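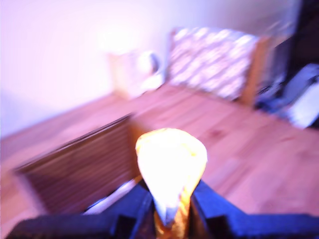 From the Harbor Room: The Long Night of the Ratine

Dear friends, it has been a busy summer in the reading room, and I had meant to give you the whole story of the coasting schooner Ratine back in the spring. Then the roof wanted seeing to, and the school groups came, and one thing led to another. So with apologies to those of you who have been asking (and especially to the family in Canpolat who wrote twice!), I have finally sat down with the boxes and a pot of coffee, and I will tell it as well as I can.

The Ratine was a two-masted schooner, built up the river at Canpolat and launched into a trade that was already slipping away to steam. She carried lime, lumber, barrel staves, potatoes, and once, according to her own cargo book, a church organ in pieces. She was 105 feet long on deck and not a handsome vessel by most accounts. One old pilot said she steered like a hay wagon. But she paid her way for a good many years, and people in Brunport were fond of her, the way you get fond of a truck that always starts.

On her last trip she was coming home with 1,942 sacks of lime in the hold. Anyone who grew up along this shore will know what that means. Lime is a quiet cargo as long as it stays dry, and a terrible one once the sea gets at it, for it heats up and can set a wooden hull burning from the inside, with no way to put it out except to seal every crack and wait. Crews used to plaster over the hatches and sit on deck for days with the ship smoldering under their feet, and I can't imagine how anybody slept.

She left the kilns on a Tuesday in November with a fair wind and four men aboard, counting the cook. By dark the wind had backed into the southeast and it was raining hard. The captain's statement, which we have in a clerk's very neat copy, says he saw the Rornero light a little before nine and then lost it in the thick weather. He stood on for a while hoping to pick it up again, and I have always felt for him reading that line. He took a cast of the lead and found less water than he liked, and before he could bring her around she struck on the outer end of Rornero Ledge.

She didn't break up right away, which was their good fortune. She pounded there with the tide making, and the rudder went, and then the pumps began to bring up water that was white as milk. They all knew what that was. The mate and the cook got the boat over on the lee side, lost one oar doing it, and held her there with a line while the other two came down. The captain brought the cargo book out inside his shirt. I have handled that book many times, and the bottom corner of every page is stained.

Now, the part of the story that got told at supper tables here was the rescue. The keeper's wife on Rornero saw the glow when the fire came up through the hatches, sometime after midnight, and she walked the beach path in the rain to wake the surfmen. They launched twice. The first time the sea threw them straight back onto the shingle and stove in a plank, and they patched it with canvas and tallow and went again. They were 17 hours from the first alarm until the last man was sitting in a Brunport kitchen with a blanket on him, because by then the schooner's boat had drifted clear down past the bell buoy and it took until the next afternoon to find her. All hands were saved. The cook's fingers were badly frostbitten, and he went ashore for good and opened a lunch counter by the ferry slip, where he would tell the story to anyone who bought a slice of pie.

The Ratine burned to the waterline and what was left of her went down off the end of the ledge. At the lowest tides in March you can still see a few of her timbers, along with some lumps of hardened lime the shape of the sacks that held it. Please do look with your eyes only! The ledge is slippery, and the tide comes back faster than you'd think.

Comfort Boateng has spent more evenings than I could ever thank her for copying out the surfmen's log, which is in pencil and very faint, and which spells Rornero three different ways on a single page. Her full transcript is now in the blue binder on the second shelf, and you are welcome to come in and read it at the big table any afternoon we are open. She has also found that the patched surfboat stayed in service for years afterward, canvas and all, until a proper plank was finally paid for.

We are still missing a few things. We have no photograph of the Ratine under sail, though there must surely have been one, and we don't know what became of the mate after that winter. If you have an attic with a trunk in it, and the trunk has old letters in it, I would be so glad if you would take a look. Bring whatever you find as it is, and don't try to flatten or clean it first.

In the next letter I hope to get to the ferry strike, provided the second box comes back from the bindery in time.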